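CPU socket

A CPU socket is the part of a motherboard that holds the processor and joins it to everything else in the computer. I've been swapping chips in old office desktops for 13 years, and it's still the bit I slow down for!

Layout

On most desktop boards the socket sits fairly close to the memory slots, so the processor hasn't got far to shout. Around it there's usually a metal retention bracket, held by screws, with a load plate that presses the chip down evenly. The chip itself wears a flat metal lid called a heat spreader (that's the silvery square you see once the cooler is off).

Surroundings

I like a bench made of slotted aluminium profile, the sort with long grooves. It's stiff and flat, and it lasts for ever, though the grooves do collect dirt and I'm forever poking at mine with a brush. A moulded plastic tray or fixture board on top is handy for parts. My friend Hemi Pomare swears by a towel instead, and we've argued about it since December.
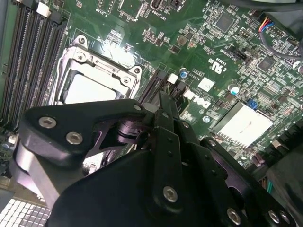
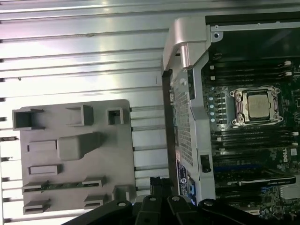
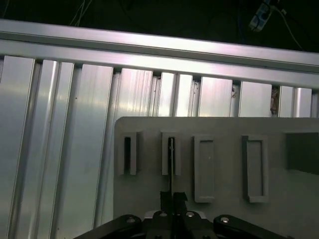 Dell board with the socket empty in the first, a processor seated in the second, and the slotted bench top in the third.

Fitting a processor

Lift the load plate, hold the chip by its edges and match the notches or the little triangle to the socket. Then lower it straight down and let go. No pushing! If it rocks, lift it out and look again. Close the plate and fasten it, and expect it to feel stiffer than seems decent (I still wince).

Common faults

Bent contacts are the big one, usually from a chip dropped in at an angle. Stray thermal paste comes next. Out of the last 6 boards I was given as dead, 3 only needed a clean.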